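Village Shrine Rite Returns to Jang After Eight-Year Gap

September 13, 2025

JANG - Residents of this hillside village held their harvest rite at the mountain spirit shrine for the first time in 8 years, bringing back a ceremony that older families say their grandparents kept every fall.

The rite began shortly after sunrise. A line of villagers carried rice, dried fish and fruit up the path from the lower road to the shrine, a one-room building with a tile roof beside an old zelkova tree. Chang-ho Kwak, 71, read the prayer from a handwritten sheet and burned it when he was done, as custom requires. Three cups of rice wine were poured out at the roots of the tree.

Village records put attendance at 400, well above the 129 people who live in Jang year-round. Many came from Trekow, the market town down the valley, where a good number of Jang families moved after the primary school closed.

The ceremony lapsed when the last ritual leader died and no household agreed to take over the duties. The leader must avoid funerals, meat and alcohol for a week before the rite and sleep apart from the family for the last three nights. Kwak said he turned the job down twice.

"My wife told me that if I didn't do it, I should stop complaining that it wasn't being done," he said.

Some of the rules have been relaxed. Women, who used to wait at the foot of the path, walked up with everyone else this year. The pig that was once killed at the shrine has been replaced by a cooked head bought in Trekow. A few older residents objected to the second change at a village meeting in the spring, but the vote passed.

Not everyone in Jang takes part. Several families belong to a Protestant church on the Trekow road, and most of them stayed away from the shrine. Others from the same church helped cook for the shared meal but did not bow.

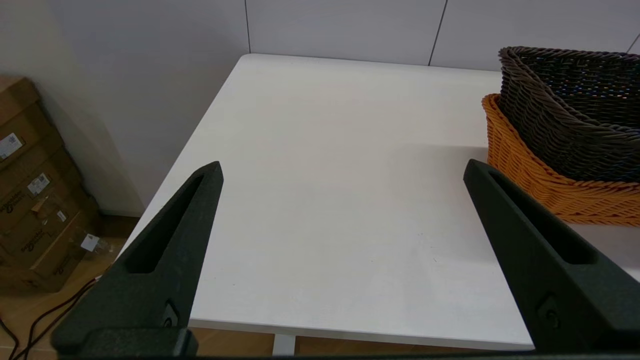

Nam-gil Kang, who grew up in the village and now teaches history in Hilline, has been recording the prayers and the order of the offerings. His notes include a list of 1,033 names of donors to the shrine, copied from wooden boards inside the building. The oldest boards are badly faded, and he expects to finish checking the list against family registers next year.

Kang said the prayer read this month is shorter than the one he remembers from childhood. Two verses asking for protection from smallpox were dropped, and he has not found out when.

The shared meal lasted until midafternoon. Each household took home a portion of rice cake wrapped in paper, including those that had not come up the hill. Kwak has agreed to lead the rite again next fall.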